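About Motico

Motico is a translation and typesetting company based in Kalemstead. We translate instruction booklets, safety sheets and catalogs for small manufacturers, and we lay out the finished pages for print. Most of our work goes from English into Spanish, Portuguese and French. We also handle German and Polish on request.

The company started as a print shop on Figueroa Street. Customers kept bringing in booklets that had been translated badly, with text that no longer fit the page, and we began fixing them before they went to press. Within a few years the fixing had become the main business. We sold the presses and moved to our present office on the second floor of the Plestthorpe Building.

We now finish nearly 300 jobs a year. A typical booklet is 4,000 words long. Shorter jobs are welcome, and the minimum charge is $79.
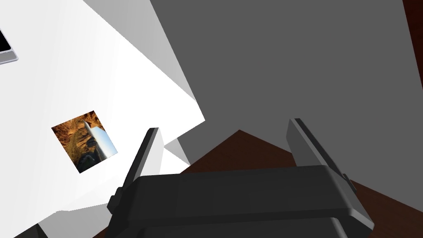 How we work

Every text is translated by one person and read by a second. Both work into their first language. The layout is done after the second reading, and the translator checks the pages once more before they go to the customer. Spanish text usually runs longer than English, so we ask for the original layout files at the start. If you only have a PDF, we can rebuild the pages, but this adds a few days.

We keep a word list for each customer. It records the terms you prefer for parts, buttons and warnings, and it is yours to take if you leave us. The longest list we keep has 2,000 entries.
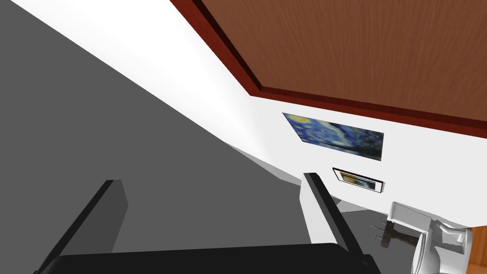
Figueroa wrote to us after a first order that the French pages matched the English ones line for line, and that their dealers had stopped calling to ask what the warnings meant. They added that they would have liked the proofs a day sooner. We now send proofs in batches on longer jobs.

Prices and contact

Quotes are free and are sent within one working day. Rush jobs cost extra, and we close for one week in November for staff training.

Page last updated 2020-03-03.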